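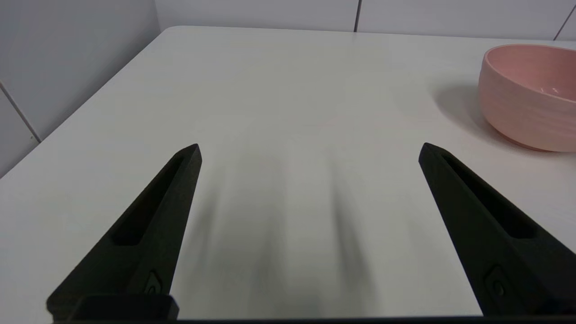
图1 白色台面与粉色陶瓷碗

Dronwood 园区员工茶水间及公共用餐区安全卫生检查表(附检查意见)

适用范围:Keneo 楼一层、二层茶水间,Kodum 楼用餐区
检查周期:每月一次,6月起执行本版
检查时段:上午9时至11时,用餐高峰前完成
结果填写:合格/整改/不适用

一、用电与加热设备

1. 微波炉门封完整,内腔无积垢。
结果:合格
意见:Keneo 楼二层一台转盘有细小缺口,暂可使用,列入下月复查。

2. 电热水器外壳接地良好,出水口防烫标识清晰。
结果:整改
意见:Kodum 楼用餐区标识褪色,应更换。更换前由物业每日巡视一次。

3. 插座距水槽边缘不小于300毫米,未串接插线板。
结果:整改
意见:Keneo 楼一层有插线板串接现象,已当场拆除,所在部门应书面确认。

4. 漏电保护装置试验按钮动作正常。
结果:合格

二、餐具与台面

5. 公用陶瓷餐具无裂纹、缺口及釉面脱落。
结果:整改
意见:抽查20件,其中瓷碗14件。有一只汤碗碗底见裂纹,已报废并登记。碗沿有缺口者一律停用,不得改作他用。

6. 台面平整,接缝处无霉斑,清洁后无残留水渍。
结果:合格
意见:接缝密封胶状况较上次检查有改善。

7. 餐具消毒记录连续、完整,签字齐全。
结果:整改
意见:Kodum 楼记录缺星期六一栏。周末有值班人员用餐时,消毒及登记要求与工作日相同。

三、食品存放

8. 冰箱冷藏室温度不高于5摄氏度,温度计可读。
结果:合格

9. 个人食品标注部门及存放日期,逾期食品已清理。
结果:整改
意见:清出未标注食品12份。建议在冰箱门内侧张贴存放须知,并配备标签纸。

10. 清洁剂与食品分柜存放,原包装标签保留。
结果:合格
意见:Keneo 楼一层洗涤剂分装瓶已补贴标签。

四、通道与消防

11. 疏散通道畅通,用餐座椅未占用通道。
结果:合格

12. 灭火器压力指针位于绿色区域,灭火毯取用方便。
结果:整改
意见:Keneo 楼二层灭火毯被纸箱遮挡,纸箱已移走。该位置今后不得堆放物品。

13. 地面防滑垫无卷边,排水口无堵塞。
结果:合格

五、整改要求

涉及用电及消防的项目,责任部门应于三个工作日内完成整改;其余项目应于14日内完成。整改完成后,填写回执并附照片,交 Yen 物业服务中心存档。逾期未完成的,暂停使用相应设备或区域,至复查合格后恢复。

本表一式两份,受检部门与物业服务中心各执一份。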